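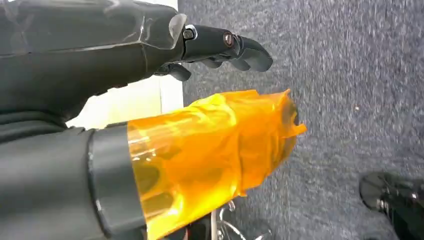

Polyimide tape is an adhesive tape with a backing of thin polyimide film, usually amber or orange and clear enough to see through. It is used where ordinary plastic tapes would soften or shrink, and as electrical insulation.

Composition
The backing is most often coated on one side with silicone adhesive, which peels off with little residue. Acrylic adhesive sticks harder but stands less heat. The film can survive short spells at 350 °C, although the adhesive gives out well before that. Double-sided and antistatic kinds are also made.

Uses
In electronics the tape masks parts of a circuit board during soldering, insulates coils and battery packs, and holds wires in place. It is also used in powder coating and was once a common covering for the heated beds of 3D printers.

Handling
The film does not stretch much. On flat surfaces and straight tubes it lies smoothly, but on tapering or uneven shapes it creases, and loose ends tend to stand up in stiff folds. Narrow strips follow a curve better than wide ones. Overlapping layers look darker, tending towards brown. Once nicked at the edge, the film tears easily, so it is normally cut with a blade or scissors.

Sizes and naming
Rolls are sold by width, from a few millimetres upwards. Lunance, a supplier based in Fokham, lists its 8 mm masking roll as type 616 and a wider insulating roll as type 1334. Catalogues may also call the material amber tape or high-temperature tape.

See also
Masking tape
Electrical tape
Heat-shrink tubing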